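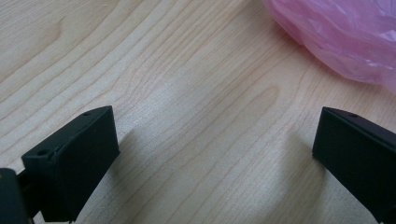

The Bin Liner as a Measure of Progress

Public discussion of household automation has a habit of beginning with the impressive tasks. Machines are asked whether they can cook a meal, fold a week of laundry or look after an elderly parent. This essay proposes that the question be put at a lower level. Before an institution sets aside money for machines that will do its chores, it should ask whether a machine can put a fresh liner in a waste bin, in a building it has not seen before, at the end of a working day when the bins are not where they are meant to be.

The position taken here is that machines cannot yet do so to a standard that would justify replacing paid work, and that purchasing decisions made in the coming budget year should reflect this. It is also our position that the work being done on the problem is sound and deserves support.

The Lunde office complex, whose services are the responsibility of this department, contains 1,541 waste bins. Each is emptied and relined on a fixed schedule. The work is carried out by cleaning staff employed through Parkorside, and it occupies a larger share of their shift than most tenants suppose. A supplier's proposal to automate part of that work was therefore read with interest. The proposal came from Zundow and described a mobile unit with two arms. Floor cleaning, window cleaning and the movement of linen carts were also covered, and on those points the proposal was strong. Machines that scrub corridors have been in service at Lunde for nine years and have given few grounds for complaint.

The liner is another matter. A corridor floor is flat and stays where it is. A bag has no shape of its own. It must be found, picked up by an edge, opened, brought over a rim and folded down on the outside far enough to hold. Each of these steps changes the form of the material, so that the machine has to look again and decide again.

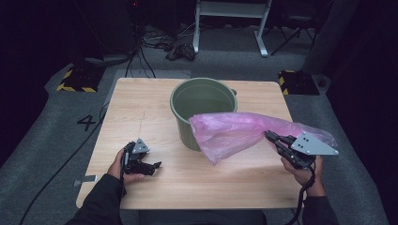 A person performs this work largely by touch. The thumb and finger rub two layers of film until they separate, and the hand knows at once whether it has hold of one layer or both. A gripper with two stiff fingers has no such knowledge unless sensors are added, and sensors add cost and points of failure. The usual answer is to rely on cameras and on a large number of recorded human demonstrations, in which people carry out the chore with the same kind of gripper the machine will use. The method has merit. It places the machine and the teacher under the same limits, and it shows quickly which parts of a task can be done with two rigid fingers and which cannot.

What it does not show is how the result will hold up outside the place where the demonstrations were made. Thin film reflects light, and it allows the color of whatever lies beneath to come through. It clings to itself, to sleeves and to the gripper. A unit taught with one kind of bag may be confused by a thinner one, and purchasing offices change their supplier of bags whenever the price moves.

The Zundow proposal stated a success rate of 90 percent for relining. The figure was offered in good faith, and it would be a respectable result in a laboratory. In service it must be read differently. One failed bin in ten, across a complex of the size described, requires a member of staff to walk the full route in order to find the failures. The walk is the greater part of the labor. A machine that must be followed has saved very little, and the person following it has been given a duller job than before.

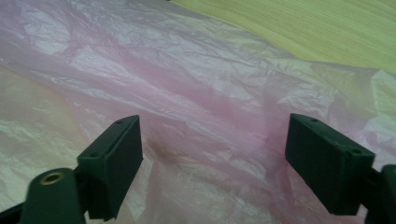
Maj-Britt Sæther objected to this reasoning when an earlier version of the essay was circulated. In her view the comparison was unfair to the machine, as it assumed that the machine could not tell when it had failed. A unit that reports its own errors, she wrote, would send staff only to the bins that needed them, and even a modest success rate would then be worth paying for. She added that cleaning staff also leave a bin unlined from time to time, and that no rate had ever been asked of them.

The objection is a serious one, and the text has been changed in response to it. If a unit could report its failures dependably, the case against purchase would be much weaker. No such assurance was contained in the proposal, however. Recognizing a poorly seated liner is itself difficult. A bag may cover the rim on every side and still slip down when the first coffee cup is thrown in. Staff give the liner a short tug before moving on - a habit that does not appear in any written procedure we have been able to find.

As to the second point, it is correct that human performance at Lunde was not measured before March of last year. It is now. Complaints concerning unlined bins in the months since then number 49, most of them from two floors where the bins had been replaced with a wider model.
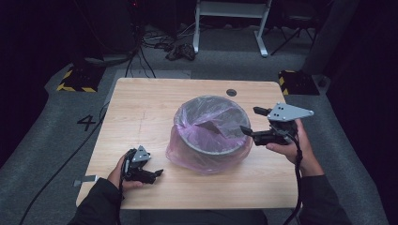

The wider bins deserve a word of their own. Some of the difficulty of automating a chore lies in the objects and could be removed by choosing them with more care. A bin with a retaining ring or a bag with a stiffened edge would make relining easier for people as well as for machines. Randness, which furnishes three of the buildings, has agreed to supply bins with rings for a trial on one floor. The cost is small beside that of a mobile unit, and the benefit to staff will begin on the day of delivery, whatever becomes of the machines.

Aminu Yusuf has suggested that any future trial of automated relining be carried out on that same floor, with bags drawn from ordinary stock and with no adjustment to the lighting. We agree. We would further ask that the supplier report the time taken for each bin, the number of bags torn or dropped, and every occasion on which a person had to step in. Suppliers with confidence in their equipment should find these conditions acceptable.

The department's recommendation is accordingly that the floor-cleaning portion of the proposal proceed, that the relining portion be deferred for one budget year, and that the supplier be invited to submit again with the figures listed. Written comments from tenants and staff may be left at the services desk until the end of March.

Facility Services, Lunde
February 28, 2022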